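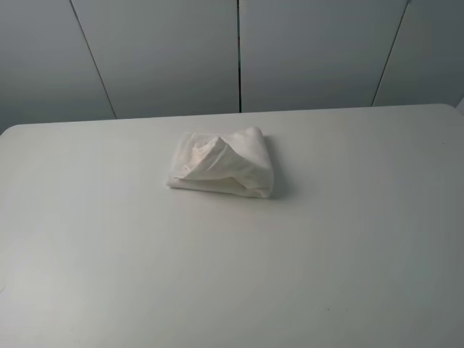

Table linen

Table linen is the general name for the cloths used on and around a dining table. It covers tablecloths, napkins, runners, place mats made of fabric, and the thick undercloths laid beneath a tablecloth to protect the surface. The word "linen" comes from the flax plant, and the goods were once nearly always made from its fibre, but the name is now used for the same items in cotton, polyester or mixed yarns.

History

Cloths were used at meals in ancient Rome, where guests at a dinner sometimes brought their own. In medieval Europe a long white cloth was laid over boards set on trestles, and diners in wealthy houses wiped their hands on a shared length of fabric hung or laid along the edge. Individual napkins became usual among richer families from the sixteenth century onwards. They were large, partly because much food was still eaten with the fingers. As forks became common, napkins grew smaller.

Linen damask, a cloth with a pattern woven into it so that the design shows by the way light falls on the threads, was made in Flanders and later in Ireland, Scotland and Saxony. Household lists from the seventeenth and eighteenth centuries often give table linen a section of its own, and good sets were passed on in wills. Pieces were commonly marked in one corner with initials and a number in red cross stitch, which helped the owner to use them in turn and to get them back from the wash.

Materials

Flax linen takes up water well and becomes softer with repeated washing. It creases easily and is usually ironed while damp. Cotton is cheaper and is the most common natural fibre in present use. Polyester holds its colour and dries quickly but is poor at soaking up spills, so it is used more for tablecloths than for napkins. Mixed cotton and polyester cloth is widely used by caterers.

Terry and waffle weaves are found mainly in kitchen and hand towels, though small towels of this kind are also handed out at the table in some countries. In Japan the oshibori, a damp rolled towel, is given to guests before a meal, warm in winter and often cool in summer.

Sizes

A tablecloth is normally chosen so that it hangs down evenly on all sides. A longer drop is used for formal meals and may reach the floor at banquets. Dinner napkins are larger than those for lunch or tea, and cocktail napkins are the smallest. Sizes are not fixed by any single standard and differ between makers and countries.

Folding

Napkin folding was a skilled craft in the courts of southern Germany and Italy in the seventeenth century. Starched linen was pleated and shaped into animals, ships and buildings, and printed manuals were sold on the subject. Simpler folds remain in use. The book fold is a plain rectangle laid to the left of the forks or on the plate. The bishop's mitre stands upright and has two points. The pocket fold leaves an opening in which cutlery or a menu card can be placed. Standing folds need a firm or starched cloth, while flat folds can be made with almost any fabric.

Care

White cotton and linen can be washed at high temperatures. Candle wax is scraped off when hard, and what remains is drawn out with a warm iron and absorbent paper. Red wine and fruit stains are rinsed in cold water as soon as possible. Cloths stored for long periods tend to yellow and weaken along the creases, and museums therefore keep large pieces rolled on tubes.

Collections

The Farkas collection at Pavesow holds 77 damask cloths and 28 sets of napkins, most of them from private houses. Its catalogue was drawn up by Halldóra Hafstein and first printed in 2000. A later supplement by Prasetyo Tuhumury deals with 17 pieces that carry laundry marks, several of them traced to hotels in Dirnorgate. The cloths are shown in turn, with a new display each August.

See also

Damask
Doily
Place setting
Tea towel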